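Used Parcel Box Notes, README

What's in here

Hi! I keep notes on secondhand cardboard shipping boxes, and this folder is everything I have so far: one spreadsheet, a folder of text notes, and a short glossary of the words I use for damage. It started as a list so I'd stop buying new cartons for my little mail-order side thing (spare buttons and trims, sold under the name Keviseck), and then I got interested in the boxes themselves, the way people get interested in bottle caps.

The sheet has 501 rows, one per box. Of those, 147 have the longer notes, where I wrote down every layer of tape and sticker I could make out. The rest just have size, wall type and a condition score. I'd love to go back and fill them in, but plenty of those boxes have already gone out the door again.

Where the boxes come from

Most were saved up by the Llewellyn building mail table, where folks leave their empties, and a smaller bunch came from Graltness, a fabric shop that gets deliveries all week long. They pile up by the window until I get to them, and I sort them by hand right there, where the light is good. I pick one up, look at the label side first, then turn it over and check the bottom flaps.
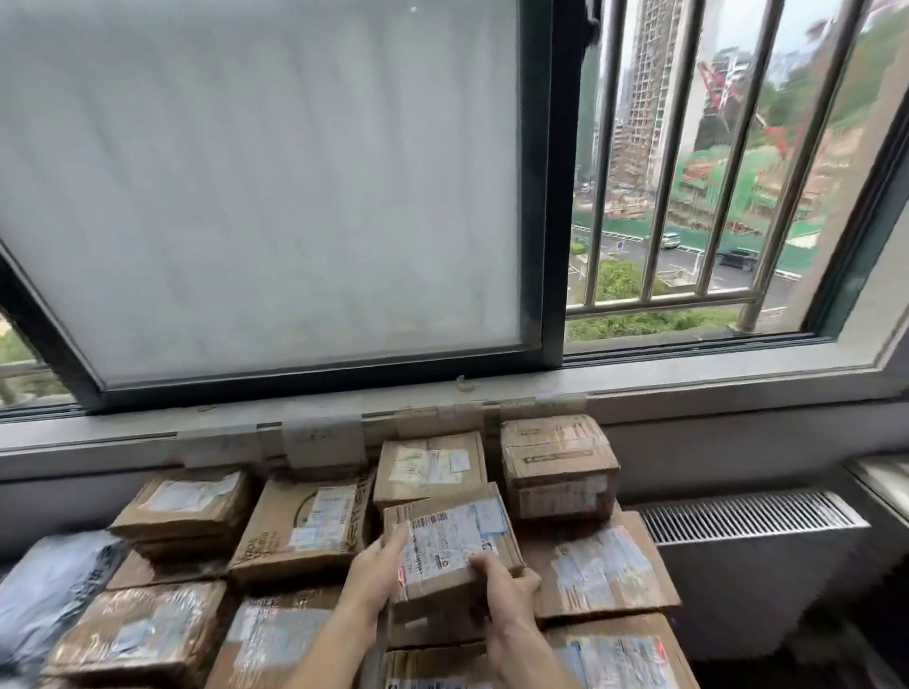
Small boxes get the roughest treatment, in my experience. They end up under bigger ones, the corners go soft, and the label often covers so much of the top that you can't judge the board without looking at the sides. So if you see "top: n/a" in the sheet, that's all it means. I graded the sides and moved on.

The columns

box_id: just a running number, with gaps where I tossed a box after logging it.
size: length, width and height in inches, outside, rounded to the half inch.
wall: single or double. I look at a scuffed edge if there is one, otherwise I go by feel.
corners: 0 to 4, how many top corners are still firm. Dented but firm counts as firm.
tape: clear, brown, paper, or mixed. Mixed is by far the most common (people love to tape over tape!).
labels: layers I can see without peeling anything.
handwriting: yes or no. Marker, pen, whatever, in any language or script. I don't copy down what it says.
score: 0 to 100, my overall feeling about whether I'd mail something in it again.

The score is very much my own opinion. Anything over 60 I'd reuse for buttons, and under 30 goes to recycling. In between I use them for storage, with a strip of Titex tape along the bottom seam. I haven't tried every tape out there, so don't read that as a recommendation.

What I leave out

Names, street addresses, phone numbers, tracking numbers. None of that gets typed in, ever, and please don't add it if you send me rows of your own. Plastic mailing bags aren't in the sheet either. I tried a tab for them in March and gave up after 11 entries, because a bag is either fine or it's ripped and there wasn't much more to say.

Peeling labels

I don't peel before logging. A label that comes away in pieces takes the top layer of paper with it, and after that I can't tell old damage from mine. If it's already torn when I get the box, I put "torn" in the notes and count whatever layers are left.

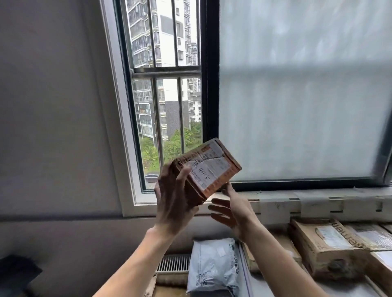

A reader wrote in to say that a warm hair dryer held over the label for a minute loosens the glue on most of them, and that covering the old label with plain kraft paper is less trouble than any of it. The same message asked for a separate column for torn labels, so they can be filtered out without digging through the notes.

Fair point on the column! I've added label_torn (yes, no, blank), filled in for the long-note rows only. Blank means I didn't check, so please don't treat it as a no. The hair dryer I'll try on some boxes headed for recycling.

Known problems

Early rows have heights measured with the flaps up. I've marked those "flaps" in the notes, though I may have missed a few. Wall type is shaky for anything wrapped in lots of tape. My scores also got stricter as I went along, so the first rows look better than they should.

Using it

Take it, sort it, change it, no need to ask. If you find a mistake, send me the box_id and what you think it should be, and I'll fix it next time I have the sheet open.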